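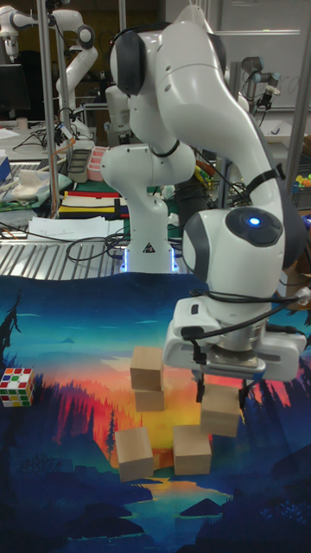 2. Collecting the demonstrations

Our part of the Nitgate project was the block stacking set. The learning code came from the group before us, and it was written for recordings where the blocks always start in the same row. We wanted recordings with messier starts, so that the policy would see cubes at odd angles and towers that are a little crooked.

We used one white arm with a two-finger gripper. The work surface was covered with a printed sunset mat. A plain gray cloth would have been easier for the vision part, but the patterned one gives the model something harder to ignore, and we kept a Rubik's cube at the left edge of the mat as an object that is never supposed to be picked up.

Each recording is one attempt. One of us drove the arm and the other ran the logging program, Irar, which saves the joint angles, the gripper opening and the camera images together. We switched jobs after every 27 attempts, mostly because driving gets tiring and the motions get sloppy. Before each attempt the cubes were pushed into a new layout by hand. Some layouts began with two cubes already stacked, so the set would also cover the middle of the task.

The goal was 2,000 attempts by the end of July. We finished 700 that we consider usable.

2.1 Taller stacks

The first recordings stopped at two or three blocks. Our advisor asked for taller ones, and those took much longer to drive. With a tall column the fingers have to come straight down, and any sideways motion while they open can drag the top block along. We lowered the speed limit in Phetsri, our control script, and added a short pause before release.
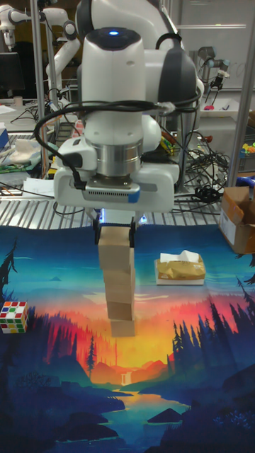

We did not straighten the column between placements. If a block landed a bit off, it stayed that way and the next one went on top of it. Attempts where the stack fell were saved too – they have their own label, and the training script can leave them out.

2.2 Problems

Labels were the weak point. For the first batch we typed them in by hand and used 2 different spellings for the same outcome, which split the data until we merged them. We also forgot to write down the starting layout for part of that batch and had to go back through the images to fill it in.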